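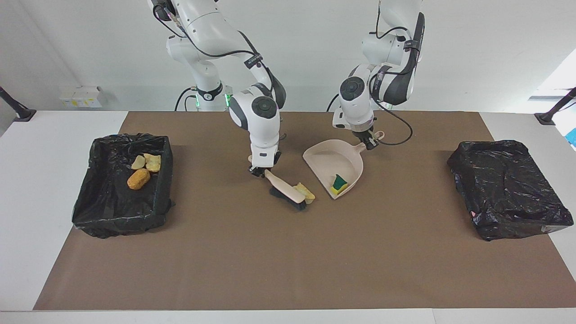

**Lirkix presents Waster, a method that teaches two-armed robots to clean a table and sort what they pick up**

29/05/2020

The research group of Lirkix today makes public the first results of Waster, a learning method for robots with two arms. With this method, a robot sweeps small waste from a table with a brush and a dustpan, and then empties the dustpan into the correct bin. The full report, the training recordings and the code for the evaluation are free for other laboratories to use.

Cleaning a table looks like an easy job for a person. For a robot it contains several difficult problems at the same time. The brush hides the object that it pushes. The dustpan must stay flat on the surface while the other arm presses against it. A piece of bread rolls, a soft piece of fruit sticks, and a sponge jumps over the edge of the dustpan if the brush comes too fast. Earlier work of the group used one arm and a fixed dustpan, and it failed often when the object did not come in a straight line.

"In our first experiments the two arms were like two persons who do not speak with each other," says Eyerusalem Gebretsadik, who leads the project. "Each arm made a reasonable movement, but the dustpan arrived too early or the brush arrived too late. We understood that we must learn the two movements together, as one action."

**How the method works**

Waster learns from demonstrations. An operator guides both arms through the task, and the system records the joint positions, the opening of the grippers and the camera pictures. For the published study the group collected 2437 demonstrations. Each one begins with a different placement of the waste, the tools and the bins.

The model does not plan the movement of the right arm and the left arm separately. It predicts a short piece of motion for both arms, carries out the first part of it, looks again at the table and predicts the next piece. In this way the dustpan can move a little to meet an object which goes to the side, and the brush can slow down when the object is near to the edge.

A second part of the model decides the destination. Food waste and other waste go to different bins. The model makes this decision before the sweeping starts, so that objects of different kinds are not collected in the same pass. When it has low confidence, the robot leaves the object in its place and asks the operator.

**Results**

The evaluation had 160 trials, with object placements that did not appear in the training data. Waster completed the task, from the first touch of the brush until the waste was in the correct bin, in nearly 8 of every ten trials. The group compared it with a version in which each arm had its own separate model. The separate version had most of its failures at the moment of contact between the brush, the object and the dustpan.

The remaining failures of Waster are of 2 types. In the first type, a light object goes under the dustpan when its front edge is not fully flat on the surface. In the second type, the object enters the dustpan correctly but falls out when the arm lifts it. Tiruwork Habte, responsible for the evaluation, wrote a detailed list of these cases, and it is included in the report with the recordings.

"I prefer that people see the failures too," says Habte. "If another laboratory wants to improve the method, the bad trials are more useful for them than the good ones."

**The surface matters**

One finding was not expected by the team. The material under the waste had a stronger effect than the shape of the waste. On a bare table, small objects slid too far in front of the brush. On a matte mat they stayed closer to the bristles, and the model could correct the direction in time. Kiros Lencho, who prepared the hardware, repeated a part of the trials on other surfaces, and the order of the results stayed the same. The group recommends to report the surface in all future studies of sweeping.

The bins also needed attention. A shiny black bag reflects the light of the room, and in the early recordings the model sometimes took a reflection for an object. The team solved this with more variety in the lighting during the collection of the demonstrations.

**Next steps**

The group will continue with wet waste and with tables on which cups and plates must stay in their place. Lirkix has also started a cooperation with Gebru, a maker of equipment for canteens, to study if the method can be used at the end of a lunch service. This work is at an early stage, and no product is announced.

"We do not want to promise too much," says Mitiku Gebru, director of the company. "A canteen is less tidy than a laboratory, and we would like to know first where the method stops working."

The recordings are available through Lovurar, the data archive of the group. Laboratories that wish to test the method on their own robots can ask for the setup guide and the list of tools.

**Press contact**

Abenezer Yimer, Lirkix, communication office. Interviews with the research team are possible in English by telephone or video call.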